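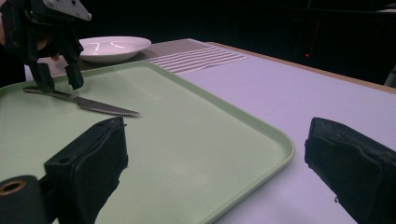 Vustik helps small kitchens, care homes and school cafeterias plan for automation before they spend on it. Budgets, quotes, spare parts, floor space, the boring stuff. Started at a kitchen table in Platthorpe, now a team of 19. We price every job from the task up. A table knife lying flat on a green tray, for instance: dark handle, hard surface under it, not much for the fingers to get hold of. That one item can decide which gripper goes on the order and what the rest of the line costs.

What we do: needs review first, then a written equipment plan with purchase, lease and "wait a year" side by side. Training hours go in too, people always forget training. Some 40 plans finished so far, the biggest for Nadum, which runs lunch service at 2 sites.

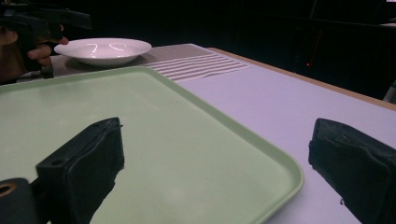
Page last changed: 06/01/2021

Who we are. Dilek Saraç does the technical side, payload, reach, finger pads, what wears out and when to reorder. Came to us from Bozkurt, where she bought conveyor parts. Pauline Crabtree runs budgets and talks to your finance office so you dont have to. Both will come on site, usually together.

We don't sell machines and take no commission from anyone who does. Flat fee, agreed up front. 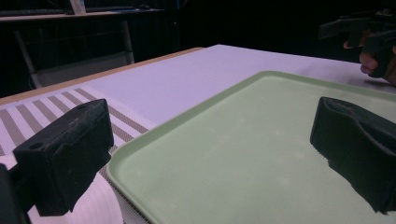
Photo: Vustik

Dish handling is most of our work right now. Trays, bowls, plates, placemats, all the shapes that look easy in a brochure. Send us your list of tableware with the first email, it speeds up the quote alot.

Booking plans for July onward. New budget year customers please get in early, site visits fill up first.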